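Stop Tuning the Policy and Fix the Replay Tool

8th January

Most teams that work on robot picking spend their software hours on the policy. I think they should spend more of them on the dull programs around it, starting with the one that lets a person look at what the robot saw.

I have worked on the control side at Verkelmont for long enough to have done it the wrong way first. Our planner, Zamfir, was blamed for nearly every missed grasp. When a pick failed, somebody opened the planner config, changed a margin, and ran another batch. We did 100 picks, changed a number, did 100 more, and argued over the results. The logs held joint angles, gripper commands and images, but each was stored on its own clock, and lining them up by hand took most of an afternoon. So people skipped it.

Last March we wrote a small viewer called Pruris. It puts the fixed camera and the wrist camera on one timeline with the commands underneath, and it does little else. The first thing it showed us was a 900 millisecond gap between an image being taken and the planner acting on it. No margin in Zamfir was going to fix that.

Clutter makes the case better than I can. Keys, a curved green thing, a blue thing with a neck, all in one small space with walls around it.
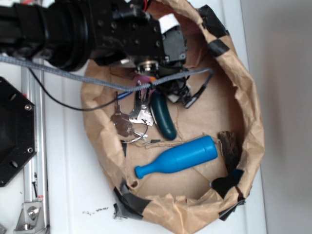
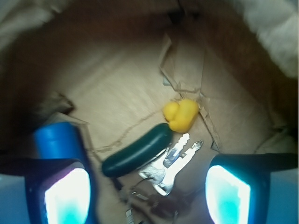
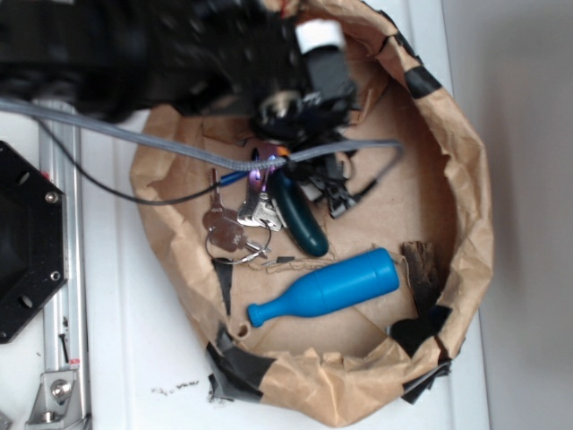 Does a better policy make a replay tool less necessary?
It makes the tool more useful, if anything. A stronger policy fails less often and in stranger ways, and each failure takes longer to explain from numbers alone.

The usual objection is cost. Time spent on a viewer is time taken from the model, and a viewer doesn't raise the success rate by itself. I accept the second part. The first depends on where the time was going before, and ours was going into guesses. Pruris took 2 weeks to build – one person, no special libraries – and it paid for itself the day we found the gap.

A fairer objection is that good tools already exist. We tried Jestus before writing our own and still use it for plotting. It handles numbers well. It was slow with two video streams, and the people who run the arm gave up on it. A tool that operators avoid does not help anyone, however complete it is.

I would also like to see replay treated as part of the control stack, with tests and an owner. At the moment ours breaks whenever a message format changes, and it gets repaired when someone complains. The planner would never be left in that state. The next format change is already in review, and the viewer is not on the list of things to check.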